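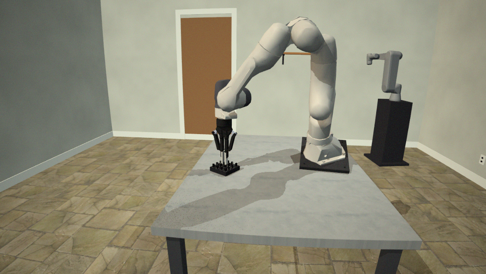 Simulated workcell with a three-fingered gripper over the peg board. Rendering: Cernarus

FOR RELEASE: June 16, 2020

Cernarus Publishes First Results From Household and Shop Chore Trials

TRIKVILLE - Cernarus today published the first results from Clulness, its test program for robot arms doing ordinary chores. The short version is that the arms can handle pegs and are not ready for laundry.

The program covers 15 chores. Nine come from the home, including loading a dishwasher, folding a towel and wiping a counter. The other 6 come from small shops and include sorting fasteners, bagging parts and placing pegs in a board. Each chore was run in simulation first. The ones that held up there were moved to a real bench at the Cernarus building in Trikville.

Peg placement had the best results. Over 3000 simulated attempts, the arm failed 19 times. Most of the failures came when the board had been turned slightly from its expected position. The software found the board but came down off center, and the peg jammed against its neighbor.

Towel folding had the worst results. No towel was folded to the standard set in the test plan, which asks for two folds with the corners matched. Dishwasher loading worked with plates of one size and stopped working when bowls were mixed in.

"People ask me when they can have one at home, and I tell them not soon," said Rosalind Tillman, who directs the program. "A shop that does the same small job all day is a different case. Some of those jobs could go to an arm now, if someone is willing to set up the bench properly and keep it that way."

Bench trials began in April with Ruiz-Ortega, a Trikville maker of cabinet hardware. The company supplied parts and wrote the pass and fail rules for the shop chores.

"We have people who spend a good part of the shift putting small things in rows," said Xiomara Okafor, operations manager at Ruiz-Ortega. "I would like to move them to finishing work, where we are short. We haven't bought anything yet. I want to see the bench numbers on bagging before I do."

Bench results for peg placement and fastener sorting will be released when those runs are complete. Cernarus has not set a date for further work on the towel task. The test plan, the scoring rules and a list of failed attempts by chore are available on request from the press office.

About Cernarus
Cernarus develops control software and simulation tools for robot arms used in light assembly and packing. The company is based in Trikville and is privately held.

Media contact
Press Office, Cernarus, Trikville

###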